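Noltthorpe Hospital Open Day, or how I spent my Saturday sort of morning in a boiler room

I went to the open day at Noltthorpe on 3rd February and I'm still talking about it, so I figured I'd better write it up before my family stops answering the phone. I've lived 12 minutes away from the place for most of my life and had only ever seen the emergency entrance and the parking lot. Big mistake! The old part goes back to 1784 and they let you walk right through it.

Parking first, since that's what everyone asks me. The main lot was full by the time I got there and they were sending people over to the Mulent garden center, with a shuttle bus back. The shuttle was fine. The driver had the heat turned up so high that we all got off looking like we'd been for a run.

You pick up a map at the front desk and then you're pretty much on your own, which I liked. I started in the old wing because I'm a sucker for a staircase, and this one is a beauty — stone, worn down in the middle of every step, with an iron rail that gets narrower as you go up. At the top there's the original dispensary with all its little drawers. Half the labels are in Latin and the other half are in handwriting so bad they might as well be. I'd have stayed an hour, but there was a school group behind me and they wanted their turn at the drawers.

After that I wandered over to the newer building, which had one corridor open to visitors. It was packed, mostly teenagers thinking about medical school and their parents thinking about the cost. I picked up a leaflet on training courses that I have no use for whatsoever.
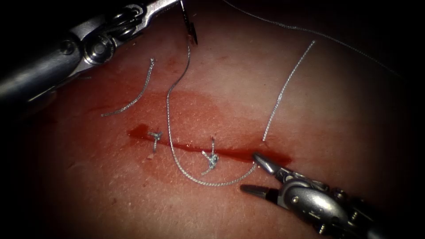
By then I was starving, so I followed the smell of onions to the kitchens. They do 2130 meals on a normal day, and the woman showing us around said it like it was nothing. The soup kettles are the size of bathtubs! There's a long belt where the trays get put together, and a wall of colored cards for all the different diets. We each got a cup of the leek soup and a roll, and I'm sorry to say it was better than mine.

The boiler room was my favorite, and I know how that sounds. You go down a ramp, put on ear protectors, and there are two huge old Tarigan boilers painted dark green, kept for show, next to the modern ones that do the work. The engineer told us the old pair burned 700 sacks of coal in a bad winter. He let a little kid turn one of the brass wheels and I was very jealous.

I skipped the laundry tour (the line went all the way back to the chapel) and had a look at the book sale instead. Came home with a gardening encyclopedia missing its back cover and a history of the Fistel canal, two bucks for both.

A few tips if you go. Wear flat shoes, bring cash for the coffee cart, and do the boiler room early, because they only take small groups. The next one is in August and the herb garden will be open then too. I've already put it on the calendar.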